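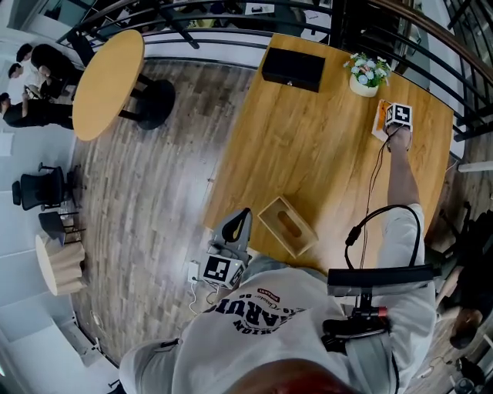

Hello, and come on in! I started Bandthorpe at my own dining table, and I still do most of my thinking at one. We make and choose things for tabletops – tissue boxes, lidded boxes, little pots of artificial flowers – for people who like their home to look looked after without spending all Thursday evening on it.

I'm fussy about small things. A tissue box should be easy to pull from and nice enough to leave out when your mother-in-law visits. A box with a clasp should close properly and hide the pens, the spare keys and that charger you can't throw away. And yes, I love artificial flowers (sorry, real ones, I always forget to water you!). Whites and pale blues are my favourites because they go with almost any wood.

There are 9 of us now, working from 2 rooms above the old bakery on Trindosmont Lane. The Rewi range is our plain wooden one, and it's what most people buy first. Come up and have a look if you're passing – we're open from ten, and the kettle is usually on.

Comments

Bought a Rewi tissue box in November and my sister has already tried to pinch it. Do you do a smaller one?

Is there parking on the lane?

Lovely flowers, mine are on the hall shelf next to the phone. More blues please!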